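Small Kitchens, Slow Hands

The operator's chair at Prestard faces away from the robot. In-ho Ham, who runs teaching sessions for the company's manipulation group, prefers it that way. The operator works from the same camera views the learning software will later receive, and anything those views leave out has to be left out of the operator's judgment as well.

The leader arm is a Vikon unit, lighter than the follower and geared so that it can be moved with two fingers. Joint angles go across at a fixed rate and the follower repeats them with a short delay. New operators fight the delay. They overshoot, correct, overshoot again, and the recording fills with small oscillations that a policy will learn as faithfully as it learns the grasp. Ham discards most of what a person produces on the first morning.

A session consists of 55 demonstrations of a single task. The current set uses a play kitchen, and the tasks have plain names: spoon to sink, pot to cooktop, food out of pot. Each has a written start condition and a written end condition.
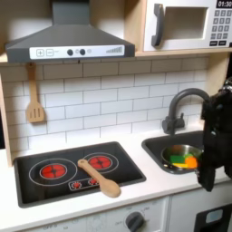 Thin handles are the expensive part. A spoon lying flat leaves little clearance under it, so the fingertips have to come down almost to the surface before they close, and a remote operator has no sense of contact beyond what the motor current suggests. The Esquivel method, which the group used until September, avoided this by having a person hold the follower arm directly and guide it through the motion. Contact was easy to feel. The drawback was that hands and forearms appeared in every recording, and the arm moved along paths that suited a human shoulder.

Remote control gives cleaner data at a lower rate. Ham's log for one pot-handling task shows 76 attempts to obtain a full session, the remainder having been rejected for regrasps or for pauses of more than 8 seconds. Pauses matter – a policy trained on hesitant recordings tends to stop at the same points and may not start again.

Variation is added by hand. Between demonstrations the operator's partner shifts the objects according to a printed sheet with nine starting layouts. Trarnano, which supplies the training software, recommends random placement. Ham tried it for two weeks and found that people asked to place things at random put them near the middle.

Operators change seats every hour. Grip timing drifts noticeably after that, usually toward closing early, and the drift is easier to prevent than to filter out afterward.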